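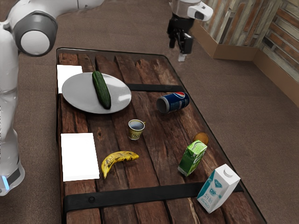
Laut Vlachopoulos liegt es am Reibwert und gar nicht am Controller, die Gurke rutsche bei ihm schon ab 7 N nicht mehr. Bei uns leider doch.

# pendton-tisch / Fehlläufe

Sim-Episoden mit Greiffehler, Objekt `cucumber`. 700 Episoden, davon 200 mit Abbruch durch Kollisionswächter (Dodura-Planer). Stand August, noch nicht aufgeräumt.

## Was schief geht

- Greifer meldet `closed`, Kontaktkraft bleibt 0
- Kollisionsmesh der Gurke gröber als das sichtbare

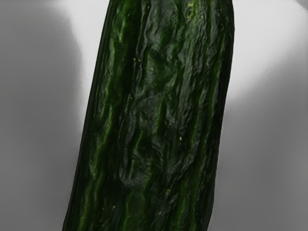 - deshalb falsche Kontaktpunkte, v.a. an den Enden
- Wächter löst mal zu spät aus, mal garnicht

## Felder

`grip_force`, `contact`, `abort_code`. Code 70 = Notstopp.

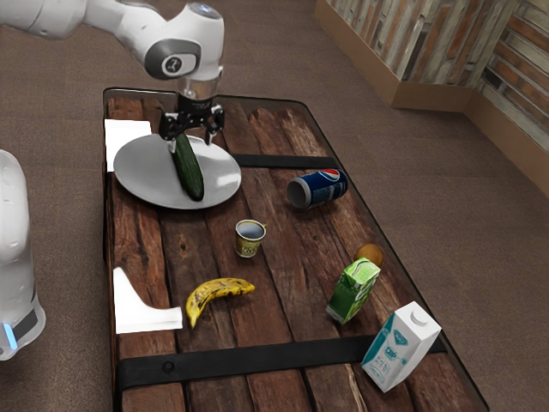 *Gurke am oberen Ende gegriffen, über dem Teller*

Code 70 nicht als Erfolg werten!! Siser-Export macht das per Default, Flag selber setzten. 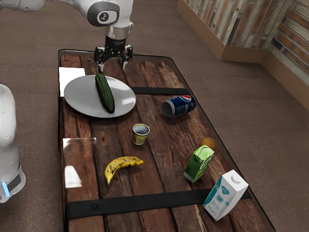
*Finger offen, Gurke auf dem Teller*

TODO: Mesh neu, Dienstag nochmal alles durchlaufen lassen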